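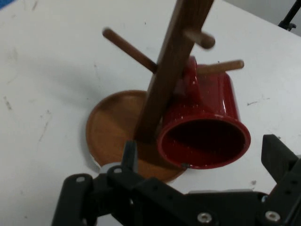
Red mug on a wooden mug tree.

Week 8 notes: page speed for small business sites

Hi all, Polyxeni here. Last week we moved the Makris bakery site to its new host, so now I want you to look at how fast it loads. I ran the home page before class and got a score of 84 on desktop and a miserable 20 on mobile!

Start with the photos. Most of them went up straight off somebody's phone (I've done it too), so resize them first, then save them again at 80 per cent quality. I can't pick the difference on a laptop - see if you can.

Next, caching. Turn it on, clear it, and load the page in a private window. If the colours or the menu look wrong, switch off script merging before you touch anything else.

Defne Tatlı is taking the tute while I'm in Kurnar, so send your before and after scores to her. Groups doing the Namard site, please use the staging copy. The live one is still taking bookings.

Reading for next time is the chapter on web fonts. Skip the bit on icon fonts.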